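Subject: Re: [soltent-homes] Refinishing or replacing the kitchen table?

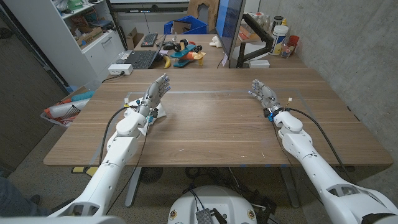

I want to put in a word for keeping old tables, having gone through this very question in November and come out the other side with opinions. When we moved to Preltham we had a big farmhouse table from my aunt's place, and for a couple of years I was sure it had to go, what with the scratches and the one leg that never sat flat. I looked at new ones until my eyes crossed. What I kept coming back to was the color. A light brown with the wood grain showing, like the tabletop in the photo, is so easy to live with, and it goes with nearly any chair you drag up to it. Ours turned out to be much the same shade once the dark varnish was off, and I could have kicked myself for all that shopping!

Somebody wrote earlier in this thread:

> We were quoted 600 to have the table stripped and refinished by
> the shop in Skostmont, and I can get a brand new one for 300. My
> husband says that settles it. But it was my grandmother's table
> and I feel guilty even typing this. Has anyone here done the work
> themselves? I have a garage, an old sander and not much patience.

Oh, I felt for you reading that. Yes, I did ours myself, and I am not handy (my family will back me up on this at length). All told I spent 75 on stripper, sandpaper, a couple of decent brushes and a can of oil finish. It took me 6 evenings, and one of those was mostly me standing in the garage drinking tea and looking at it.

Before you do anything, turn the table over and look at the underside. If the underside and the edges show the same solid boards as the top, you can sand with a fairly easy mind. If you find a thin layer glued over something else, go very gently and leave the power sander on the shelf, as it will go through a veneer before you can get your thumb off the switch. I learned that on a nightstand, may it rest in peace.

Use the stripper first and let it sit the full time on the can. I got impatient on the first leg and ended up doing it twice. Then sand by hand, always along the grain, going from coarse to fine, and wipe everything down between grits. Keep the garage door open the whole time, please, even if it's chilly.

For the finish I used oil. It doesn't shrug off a hot pan the way the hard finishes are supposed to, but when somebody leaves a ring on it I can rub a little more oil into that spot and carry on with my day. The people who like a glossier top will tell you otherwise and they may be right for their houses.

As for the wobbly leg, check the bolts before you go shaving anything down. Mine needed a quarter turn with a wrench. Years of folded napkins under that leg!

If you want to borrow my scrapers and the leftover sandpaper, write to me off the list. I drive through Soltent most weeks on the way to Hjaltested and could leave them on your porch.

Warmly,
your neighbor out in Preltham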